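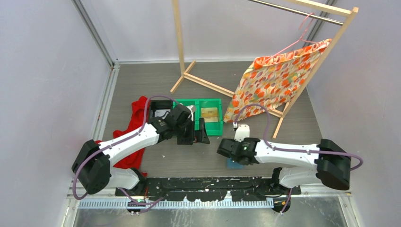 Slide 1 – Pale walls, dark floor.

Light Levels in Small Work Areas
Speaker notes, Ayodele Ajayi
February session, Pamberg

Slide 2 – Scope
Give the scope before taking questions. General task lighting only. No emergency lighting, no outdoor work, no circadian claims. Glare comes up on slide 6; defer anything on glare until then.

Define illuminance and luminance once and then keep them apart. Illuminance is light arriving at a surface. Luminance is light leaving it toward the eye. The meter on the table reads the first. People complain about the second.

Slide 3 – The Juten survey
Packing room at Juten. Design value on the drawings was 800 lux at bench height. Readings at the benches averaged 700 with the room empty and 310 with the shelving stocked. Lamps, drivers and controls were the same in both runs.

Pause on the 310. The drop came from two places: direct light blocked by the upper shelves, and the loss of reflected light from the end wall, which was hidden behind brown cartons.

Mention that readings were taken on a grid, with the meter flat and the operator standing clear. Dark clothing close to the sensor will pull a reading down.

Slide 4 – Reflectance
Values for ceiling, walls and floor are inputs to the calculation. They are usually left at the software default. Ask who in the room has changed them on a live project. Wait for hands.

Floors are often the worst guess. Selvanayagam used a matte charcoal floor and kept the default in the model. Undersides of benches and lower shelves came out much darker than predicted.

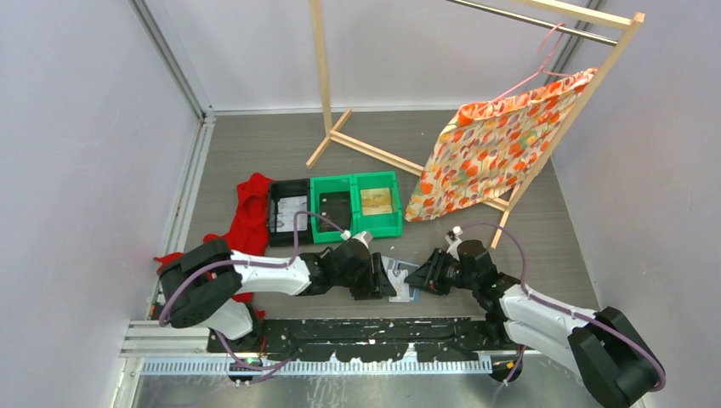

Slide 5 – Maintenance factor
Dirt on the fitting, dirt on the walls, lamp aging. Keep these as separate terms in the worksheet. The combined figure hides which one was assumed.

Lostard cleaned its fittings and recovered 30 lux at the bench. Repainting was not done, so there is no wall figure to quote. If asked, say so.

Slide 6 – Glare
Raising output to fix a reflectance problem tends to produce this one. Show the two bench layouts, then the turned layout. Fitting positions are unchanged; only the line of sight moves.

Slide 7 – Checklist
Leave up during questions. Measure stocked – never empty. Record surface finishes on the same sheet as the readings. Note the meter's calibration date.

Handout is the blank grid sheet, front table.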